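**Ticket:** Arm drops the canister in sim when the gripper closes on the ribs
**Opened by:** Faisal Niazi
**Project:** Foltach (home build, garage bench)
**Status:** workaround in place, leaving open
**Component:** grasp / contact settings

### Problem

Running the marble counter world on the desktop before I put the same job on the real arm. Task is pick up the grey canister with the brass fitting and let go of it over the dish. Reach is fine. On lift, the canister creeps down between the fingertips and rolls out. Failed 11 times in the first batch of 30.

Same result on the laptop, so I ruled out the graphics driver.

### Setup

- Sim build: Zuccaro branch, pulled in November
- Planner: Paltolov, default config
- Physics steps per episode: 3000
- Gripper force limit: 100 in the config file (no unit given, still need to look that up)

### Log

**9:40** Reran with the default seed. Drop reproduced.

**10:05** Raised the force limit. Worse. The canister now jumps at contact and the fingers end up crossed through the mesh. Put it back to 100.

**10:30** Turned on contact point drawing. With the fingers on the ribbed part the contacts flicker from one rib to the next at each step. Collision mesh is the full visual mesh, every groove included.

**11:15** Saved renders from the wide camera and the wrist camera. 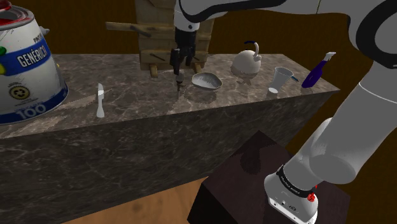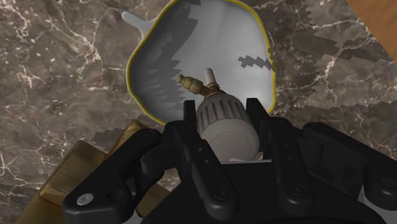 *First: wide camera, arm over the counter. Second: wrist camera, canister held at the edge of the dish.*

**11:50** Swapped the canister's collision mesh for a plain cylinder and left the visual mesh alone. Contacts are steady. No drops in the next 30.

**13:20** Side effect: the brass side nozzle has no collision now, so it passes straight through the dish rim if the wrist is turned far enough. Added a small capsule for the nozzle. Rim contact is back.

**14:10** Tried the Stetdale friction preset on top of the cylinder. No difference that I could measure. Reverted.

### Still open

- The fix is in my local copy of the object file only. Needs to go into the shared folder.
- Other objects in this world probably load their full visual mesh too. Check the kettle and the bowl first.
- The real fingertips at the bench have rubber pads and the sim ones don't model that. Separate ticket.
- Find out what unit the force limit is in before any of this runs on hardware.

Leave the default seed as it is until the shared copy is updated. I want to run the old mesh against the new one again from the same start.

FN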